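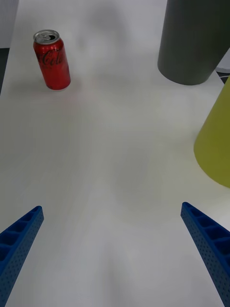
Preguntas frecuentes sobre la automatización del puesto de clasificación de envases

Planta Trollia, línea de retorno. Texto para el personal de turno y de mantenimiento.

¿Qué tareas asume el brazo y cuáles no?
El brazo recoge envases individuales de la mesa y los deposita en la tolva que corresponde. No abre sacos, no vacía restos de líquido ni retira vidrio roto. Esas tres operaciones siguen siendo manuales y se hacen antes de que el envase llegue a la mesa.

¿Se suprimen puestos?
No en esta fase. Los 15 puestos de la línea se mantienen. Cambia el reparto de horas: menos tiempo de clasificación a mano, más de preparación, supervisión y control de rechazos. Cualquier modificación de categoría se comunica por escrito a la persona afectada y a la representación del personal.

¿Cuántas piezas procesa por turno?
En el último turno medido se presentaron 1.545 envases. El sistema depositó correctamente 1.261 sin intervención. Otros 134 se soltaron y se recogieron en un segundo intento; el resto pasó a la bandeja de revisión manual.

¿Por qué la pinza tiene dedos flexibles?
Una lata de aluminio vacía se deforma con poca fuerza lateral. Los dedos azules de celdas huecas ceden al contacto y reparten la presión sobre la pared del envase. Con los dedos rígidos de las primeras pruebas, la lata aplastada perdía la lectura del código y acababa en rechazo.

¿Hay que colocar los envases en una posición determinada?
No hace falta alinearlos. Conviene dejar espacio suficiente para que los dos dedos bajen a los lados sin tocar la pieza vecina. Si dos envases están pegados, el sistema los deja para el final del ciclo y, si no consigue separarlos, avisa.

¿Puedo meter la mano en la mesa mientras trabaja?
No. Primero se pulsa la parada de ciclo y se espera a la luz fija. La reanudación se hace desde el panel, nunca desde la mesa. La parada de emergencia se reserva para riesgo real: obliga a rearmar y a repetir la referencia de los ejes.

¿Quién ve las imágenes de la cámara?
La cámara va montada junto a la pinza y apunta a la superficie de trabajo. Las imágenes se guardan en el servidor Jernov, con acceso limitado a mantenimiento y al proveedor de integración, Veltero. No se usan para medir el rendimiento de personas. Si en una grabación aparece alguien, se elimina a petición.

¿Qué formación se exige?
Un módulo de operación para todo el turno y otro de mantenimiento básico para quien cambie dedos o limpie la óptica. Ambos se hacen en horario laboral y se registran en Scanlon. Sin el primero no se puede rearmar la célula.

¿Cada cuánto se limpia la mesa?
Al final de cada turno, con paño húmedo y sin abrasivos. Los brillos y los restos de azúcar falsean la detección de bordes. Los dedos se limpian aparte y se cambian en cuanto se vea una celda rasgada.

¿A quién se avisa si hay una incidencia?
En turno de mañana, a Bautista Sosa, responsable de la célula. En los demás turnos, a la guardia de mantenimiento. Indíquese el código que muestra el panel y si el envase quedó sujeto en la pinza.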